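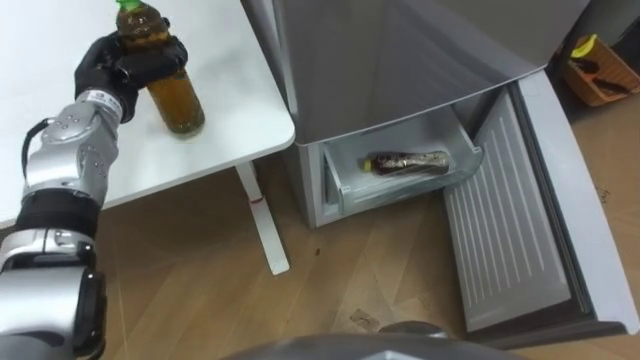 Reading the Bremileck plantation ledger

2018-01-08
By the author of this blog
Print | E-mail

I spent most of my free time since August reading one account book. It belonged to a sugar estate called Bremileck, on a river the ledger spells Tutska, and it covers a little under ten years in the middle of the 1700s. A scan was put online by a small local archive in Irnstead, where the family that owned the estate later settled. I have no training as a historian. I read old Dutch slowly and with a dictionary open.

I started because of a footnote. A book I was reading on the Atlantic sugar trade said that the Bremileck papers were "of limited interest" and moved on. I wanted to know what limited interest looked like.

The ledger is 94 leaves, written on both sides, mostly in one hand. The man who kept it was the bookkeeper, and he never gives his own name. He records barrels of sugar sent down the river, casks of molasses, salt fish, lamp oil, nails, rope, and mule feed. He also records people. They are in the same columns as everything else, with a value in guilders beside each entry. I knew this was how such books were kept. Reading it page after page is still different from knowing it.

The names

The enslaved people on the estate are listed at the start of each year. Most have one name, given by the owner or an overseer. Some are Dutch first names, some are days or months, and some are the names of towns. A few look like attempts to write down an African name by ear, and the spelling changes from one year to the next. I think I have matched most of these across the lists, but I'm not sure of all of them.

Next to each name is a word for the work the person did. Field, mill, boiling house, carpenter, boat. Children are listed after the adults with no word at all until they reach an age when they were sent to the field. The lists don't say what age that was. Going by the years, some of them were still very young.

When someone died, the bookkeeper drew a line through the name and wrote the month. He almost never wrote a cause. When someone ran away he wrote a different mark, a small cross with a dot, and in two cases the mark is later scratched out. I took that to mean they were brought back. There are more crosses in the last three years than in all the earlier ones.

The money

The owner of record was a trading house called Brouwer, which had lent money against the estate and ended up with it when the loan went bad. This was common. Investors in the Netherlands bought shares in plantation loans and never saw the places. The letters copied into the back of the ledger are nearly all about debt. One asks why the mill has been idle. Another complains that 30 casks arrived short weight and says the house expects better.

The best year in the book shows 809 barrels shipped. The year after that has far fewer, and the list of names for that year has many lines through it. The bookkeeper doesn't connect the two. He notes that the boiling house needs new copper kettles and that the price of them is too high.

I tried to work out what the estate spent on food. I gave up, as the food entries run together with the entries for the overseers' table. There is plenty about wine for the house.

What I did with it

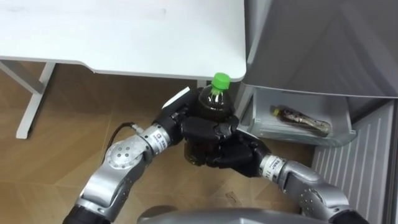
Typing it up

I now have a plain transcript of the yearly lists and about half of the letters. It comes to a little over 1,000 lines. I kept the spelling as it stands in the ledger and put my guesses in brackets - anyone using it should check them against the scan. The damaged leaves near the end I have left blank where I couldn't read them. Water got into the last part of the book at some point and the ink has spread.

I still have questions I can't answer from this source. I don't know what happened to the estate after the last page, or whether the people listed there were sold with the land or moved to another plantation. The Brouwer letters mention a survey map, and I would like to find it. The archive's online catalog has one more box from the same family, not scanned yet, and I have written to ask what is in it.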